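The Clendedine Folding League is a student robotics competition held each December at the Plomosmont technical school. Teams program a two-finger gripper to handle cloth items without human help. Each run is scored out of 100 points, and a team's result is the sum of 2 runs.

Most teams use the Lacson kit, a fixed set of arm and gripper parts. Changes to the fingers are limited to the contact pads — the arm itself may not be altered. A wrist camera is required, and its recordings are submitted with the program code.
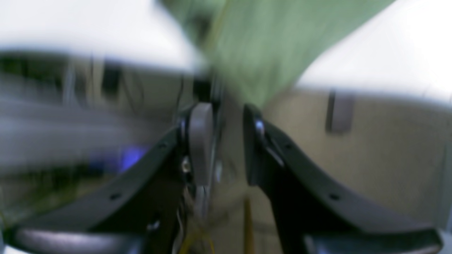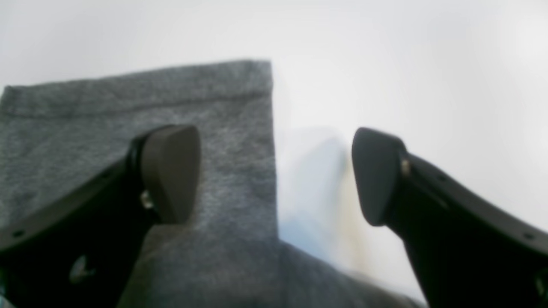
Wrist camera views from one session: gripper fingers in motion (first) and over gray knit fabric on a white surface (second).

Judges deduct points for dropped items and for edges left out of line. The league record is 193 points, set by the Sasuditz club with a slow approach and a light grip. Motion blur is a common source of error in student programs, and many teams stop the arm before each grasp to take a still reading of the cloth edge.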